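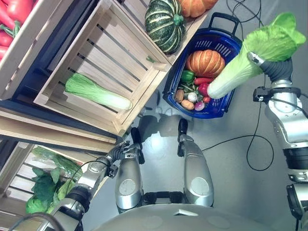 Leafy veg in the small shop: speaker notes

Gwawr Foulkes, Berwood, October 13, 2018
Filed under: Talks and Handouts > Fresh Produce
6 min read
Print this page | Email to a friend

These are the notes I spoke from, tidied up a bit. Several people asked for the storage part so I have left that section longer than it was on the day. Where it says SKIP I skipped it.

Opening

Say hello, thank Iolo Phillips for the room and the urn. Mention that the handout is at the back and that the printer made the second page very pale.

I ran the produce section at Callero for a long time before I started doing training. It was a small shop with one cool room, a delivery dock shared with the chemist, and a front window that faced west. Most of what I have to say comes from that shop. If you have a big store with separate cool rooms, some of it won't apply.

The talk is on leafy veg and the brassicas, mainly cabbage and wombok. I'm leaving out salad mixes in bags. They have their own rules and Iolo is covering them after lunch.

Where the loss happens

Ask the room: where do you throw the most out? Wait for answers. People usually say the display. At Callero I thought so too, until we kept a bin sheet through July and wrote down where each thing was standing when somebody decided to bin it. A good share of it was still out the back. It had been sitting on the dock in the morning, or at the rear of the cool room behind the new delivery.

So the first job is the bin sheet. A clipboard and a pen on a string will do. Columns for what it is, weight, where it was, and who wrote it down. Don't ask for a reason in the first month. People make up reasons and then argue over them.

Weigh everything, even the trimmings. We had a rule that anything under 300 grams went into a shared tub and was weighed at close.

Delivery

Check the load before the driver leaves. Lift one from the bottom of the box as well as the top. For cabbage I look at the cut end. A fresh cut is pale and moist, an old one is brown and drying out. Then I press the head with the flat of my hand. It should push back. Wombok gives more than a round cabbage and that's normal, but it should still feel heavy for its size.

Look between the outer leaves for grubs and slime. A torn outer leaf is fine. Slime is a phone call to the supplier, the same day, with a photo.

Our target at Callero was 20 minutes from the truck to the cool room. We missed it plenty. When we missed it, it was nearly always because the cool room had not been cleared the night before, so the clearing went onto the closing list and stayed there.

SKIP if short of time: the story of the Llewellyn delivery and the wrong gate.

Handling

This part is dull to talk through and it makes more difference than the shelving does. A bruise on a cabbage leaf doesn't show when it is made. It shows the next day on the shelf, as a grey or see-through patch, and by then the person who squeezed it has gone home.

Support a head from underneath. Wombok can be held by the base, which is the solid part, but don't pick it up by the leaf tips. Don't stack wombok on its side more than two deep. Rings off if they catch. Gloves are up to your shop, and if you use them, change them after the potatoes. 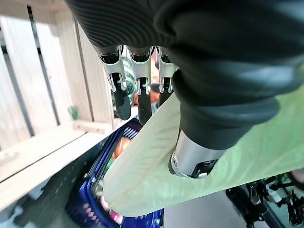

Slide 8. Fingertips, close up.

Show the two boxes now. Box one was filled by dropping from chest height, box two was filled by placing. Pass leaves from both around the room. Let people talk for a minute or two and don't rush them.

Somebody will ask if there's time to place each one. Answer: have two people on the delivery and it takes no longer. With one person it does take longer. I won't pretend otherwise.

Cold storage

Leafy veg and cabbage want to be as near to zero as you can get without freezing. Most small cool rooms can't do that because they're also holding things that hate the cold. Capsicums are the usual problem. They pit and go soft if they are kept too cold for long. Cucumbers and basil are the same or worse.

With one room you have to compromise. We set ours at 6 degrees and used the spots. Every cool room has a cold corner, generally in the path of the fan, and a warm one by the door. Put a cheap thermometer in each corner and leave it there for 24 hours before you believe it. Greens went in the cold corner with a damp cloth over the open boxes so the fan didn't dry them. Capsicums went by the door.

Keep greens away from ripe apples, pears and rockmelons. The gas from ripening fruit yellows the leaves and can make cabbage drop its outer ones. If you have only the one room, put the fruit at the other end and keep it moving through.

Boxes off the floor. Date on the end of the box that faces you, in thick marker. We tried coloured stickers and they fell off in the damp.

Display

Put less out. A full display looks lovely at opening, and the bottom layer pays for it. We went to a shallower angled display, topped up more often, and sold the same amount. It does need someone on the floor who remembers to top up, so in a one-person shop I'd set a timer.

Misting: only for leaves that can drain. Water sitting in the heart of a lettuce or a wombok will rot it. If you mist by hand, do it lightly and stop in the late afternoon. Don't mist mushrooms. I know everyone knows this and I still see it done.

Colour breaks are worth having. Red next to pale green sells both. Customers don't mind reaching across for it.

Trimming

Trim at the start of the day and again mid-afternoon. Take a thin slice off the base if it has browned, and take off only the leaves that need to go. New staff over-trim. I have watched a good head of cabbage go down to the size of a grapefruit because the person was enjoying the knife.

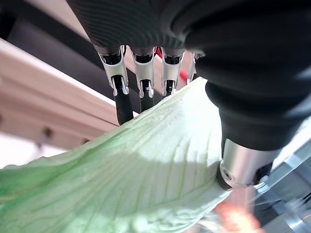
Slide 15. Leaf, pale green.

Keep the clean outer leaves. At Callero we sold them in bundles beside the wombok, for wrapping and for stock, and the dumpling place down the road took whatever was left. Check with your council about anything you give away for animals. The rules at Bronilthorpe were different from ours and I got that wrong once.

Halving and quartering: good for sales, hard on shelf life. Wrap the cut face straight away. Cut in small lots. Mark a cut piece with the day it was cut, and reduce it the next morning.

Marking down

Mark down early and by a decent amount. Ten cents off a tired cabbage does nothing except tell people it's tired. We kept one basket for it, by the register, with a handwritten card. Half price and gone by closing was the aim. If it hadn't sold by then it went to the staff, then to the compost, and onto the bin sheet either way.

Questions I expect

Does wrapping each head in plastic help? Yes for moisture, no for slime if it goes in wet. Depends on your customers as well. Mine complained, so we stopped.

Washing on arrival? I don't, unless it is very muddy, and then it has to be drained properly before it goes in the cold.

What about kale? Treat it like cut flowers. Trim the stems, stand the bunches in a little water, change the water daily.

Paper bags or crates for display? Whichever you can clean. Bare timber needs a liner and the liner needs changing.

Finish

Remind them about the bin sheet. Blank copies are with the handout, spare clipboards in the box under the table. Iolo starts again at the half hour. Take the leaves off the chairs before people come back in.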